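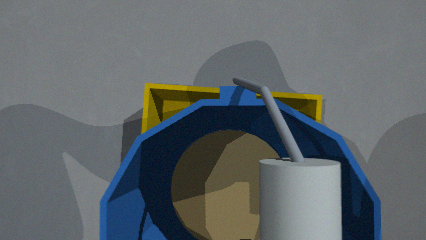
Planning and Budget: Frequently Asked Questions
Last update: 1 Mar 2022

These are the questions we receive most often from companies that want to buy their first picking cell from Fornex. If your question is missing, please write to Eduardo Amaral in our planning office.

Do I need to decide on the robot before I contact you?

No. Many customers come to us with a robot already chosen, and then the rest of the cell must be adapted to it. We prefer to begin from the containers and the parts. Please send us the inside and outside sizes of every bin, tray and bucket which the robot will touch, and the weight of the heaviest one when it is full.

What is included in the planning package?

The package costs 488 euros per container type. It includes the 3D model of the container, a simulated table with the arm and the gripper, and a written report with our recommendation. The amount is deducted from your invoice if you order the cell within 10 months. It does not include travel, and it does not include models of your building.
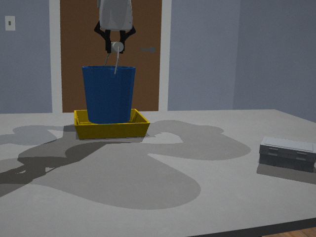
The gripper is the part of the budget which people most often estimate too low. They compare prices of arms for weeks and then they leave one line for "tooling". The length of the fingers, the opening of the jaws and the shape of the rim must all fit together. With a tall container like the blue bin standing in the yellow tray, the finger must be able to go past the rim while the body of the gripper stays clear above it. The tray is wider than the bin, so there is also free space at both sides for a different approach. If your trays are narrow, tell us early – it can change which gripper we quote.

How long does it take to receive the report?

Normally 16 working days after we have all the measurements. In November it can be longer, as many customers want to finish their budget for the next year and they all write in the same weeks.

Can I use the report to ask for offers from other suppliers?

Yes. The report belongs to you. The customer at Tondesthorpe took our report to three suppliers and bought the arm from one of them and the gripper from us. We only ask that you do not publish the 3D models.

Do you plan for containers with handles?

Yes, but please count them as a separate container type, also when the body is the same. A handle which stands up and a handle which lies down are two different situations for the gripper, and we calculate both. 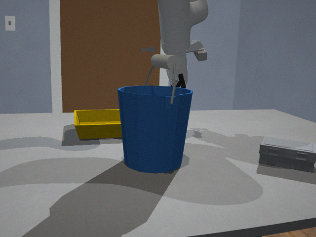 Bucket with raised wire handle, gripper fingers behind the rim.

Should I buy new containers or keep the old ones?

It depends on how many different ones you have. In the Eston warehouse we found 83 containers of the same type with bent rims, and the new ones were cheaper than a more flexible gripper. At Van der Merwe the old containers were in good condition and we kept all of them. Please ask for a price of new containers before you fix the budget for the robot.

What costs come after the purchase?

Spare fingers, the yearly service, and the hours of your own people for training. We write these in the report on a separate page, so you can put them in the operating budget. The electricity is not included and you must estimate it with your local price.

Can I rent the cell first?

At this moment we rent only the gripper, for a minimum of three months. The rent is not deducted from the price if you buy later.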